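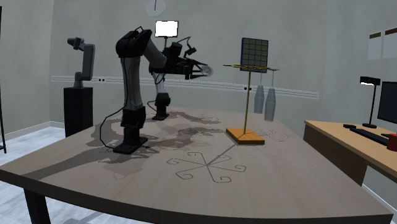
5.2 The open-day session at Banddale

The public demonstration gave us our most enjoyable test of the two-arm handling task, and we learned more from it than we had dared to hope. Visitors to the Grerkamport laboratory on 10 December 2019 watched the simulated workcell on a large screen while Kwame Ankrah ran the session and took requests from the floor. We kept the layout deliberately awkward. In the view used for Fig. 4, a transparent round object is held at the fingertips of the nearer arm, clear of the table, with a stand and its hanging weights on the side the gripper points toward. Visitors understood the difficulty at once! Many of them asked how the planner treats thin parts such as a crossbar, and this led to a lively exchange on collision margins that we have since carried over into Section 6.

Fig. 4. Simulated workcell shown at the open day: two arms, one table, and a stand with hanging weights.

Clear objects were by far the most popular choice. We had expected people to ask for speed, but what they wanted was to see something that looked breakable handled with care (and they were delighted when we let them pick the approach direction themselves).

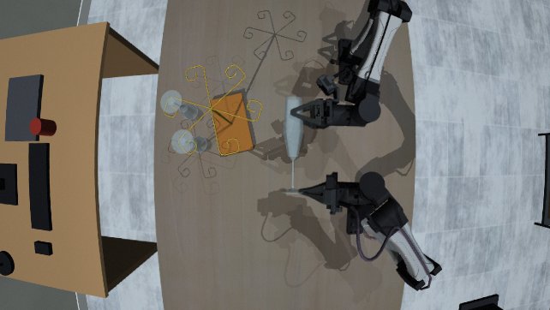
Requests of this kind also exercise the part of the Tadell planner that we find most exciting, the choice of which arm should take the grasp and which should stay close by. The Abubakari scoring rule makes that choice from the reach of each arm and the free space around the object, and it can be recomputed whenever a visitor changes the goal. Over the whole session we logged 1134 planning queries, of which 477 came directly from visitor requests. The remainder were replans triggered by the system. We had set a limit of 600 ms per query, and we kept this limit for the experiments reported in the next section.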